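Handling and Storage of Flexible Cables
Course handout, Unit 3: Cords, leads and bundles 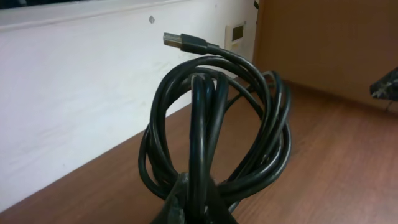 Department of Technical Services, Clendthorpe College

Purpose of this handout

Unit 3 covers the daily care of the small flexible cables issued from the equipment store: USB leads, power cords for bench supplies, audio leads and short network cables. Students are expected to read these notes before the practical session and to bring a copy with them. The longer cables used in the lecture theaters are treated in Unit 4 and are not assessed here.

The material was first written by Despina Vasiliu for the store staff and has been revised for students by Aravind Mathew. Corrections should be sent to the department office.

1. Parts of a cable

Students should use the following terms in their written work.

Plug: the part that enters the socket. On a USB Type-A lead this is the rectangular metal piece at the end of the cord.

Housing: the molded body around the back of the plug. The housing is the part to be held when a cable is connected or removed.

Strain relief: the short collar where the cord enters the housing. It spreads the bend over a greater length of cord. On the lead shown at the head of this handout the collar is tapered and quite short, a common form on USB leads.

Jacket: the outer insulation. Most leads in the store have a black jacket.

Conductors: the wires inside the jacket. In a flexible cable each conductor is made up of fine strands, and repeated sharp bending in one place will break these strands one after another. A cable in this condition may work in one position and fail in another.

2. Loose bundles

A cable that is gathered up by hand, without attention to the direction of each loop, forms a bundle of the kind shown above. The loops differ in size, the strands cross at several angles, and part of the cord is doubled over. The free end stands clear of the rest. Such a bundle is easily carried and easily put down, and most of the cables returned to the store arrive in some version of it.

The department does not regard a loose bundle as damage. It does, however, ask that no cable be shelved in this state. When a bundle is placed in a drawer with others, the free ends pass through neighboring loops, and a pull on any one cable tightens the rest. Of the 337 leads on the store list, the short ones suffer most from this, being kept together in shared drawers.

A distinction should be made between a tangle and a knot. In a tangle the strands lie over one another and will separate when the loops are opened. In a knot an end has passed through a loop and been drawn tight. Most tangles become knots through pulling.

3. Opening a bundle

The procedure is as follows.

Disconnect both ends of the cable from any equipment.

Place the bundle on a clear table. Do not work with it hanging from one hand — the weight of the lower loops closes the upper ones.

Find one free end. Where only one end can be seen, begin with that one and leave the other until it appears.

Loosen the whole bundle outward with the fingers before moving the end at all. Many bundles open at this stage.

Follow the cord back from the free end. At each crossing, note whether the cord goes over or under, and pass the end back by the same route. Hold the housing while doing so, and keep the metal plug away from the jacket of the neighboring strands.

Lay the freed length out to one side in a straight line.

When the whole cable is straight, run it lightly between finger and thumb to find any kinks, flat places or cuts. Report these on the fault sheet kept by the door.

At no point should a cable be shaken, or swung by one end. Neither should a pen, key or screwdriver be used to open a tight loop.

4. Coiling

Two methods are taught in this unit.

4.1 Simple coil

The simple coil is suitable for leads of up to one arm span. Hold one housing in the left hand with the cord running away to the right. Draw in an equal length each time and lay it against the previous loop. Roll the cord slightly between finger and thumb as each loop is formed, so that the loop lies flat. If a loop turns itself into a figure eight, the cord has not been rolled enough. Left-handed students may reverse the instructions throughout.

4.2 Over-under coil

The over-under coil is used for longer leads. The first loop is made as in 4.1. For the second, the hand is turned so that the cord passes beneath the loop and the twist runs the other way. The two kinds of loop then alternate to the end of the cable. A lead coiled in this way can be drawn out straight, provided that the end is not passed through the middle of the coil.

Dorin Tănase will demonstrate both methods at the start of the practical. Students who have learned the over-under coil elsewhere, for example in theater work, may use their own hand position if the result is sound.

4.3 Size of loop

Loops should be as wide as an open hand or wider. Very small loops put a permanent set into the jacket. Winding a lead around the fingers, around a charger or around the elbow is not accepted in this course.

5. Fastening and storage

Fasten each coil with one hook-and-loop strap, closed so that a finger can still pass beneath it. The strap goes around all of the loops at a single point, with both plugs left outside. Rubber bands, wire ties and adhesive tape are not to be used.

Short USB leads are placed flat in the Trisby drawers, one coil to each section. Power cords hang on the pegs beside the window. Network cables go into the bins, sorted by length. A cable with a fault sheet is handed to Radu Coman at the counter and is not returned to the drawers under any circumstances.

6. Practical exercise

Each student will receive three leads in a loose bundle. The leads are to be separated, inspected, coiled and fastened within 23 minutes. One lead must be coiled by the over-under method. Marks are given for the condition of the coils and for the accuracy of the inspection notes. Speed carries no marks within the time allowed.

Written notes on the exercise are due by the end of February and should not exceed 800 words. They should include a sketch of one crossing, with the over and under strands clearly marked, and a short account of any kink or fault found. Labels on the sketch must use the terms given in Section 1.

Students who miss the practical should apply to Gheorghița Gavrilă for a place in the repeat session.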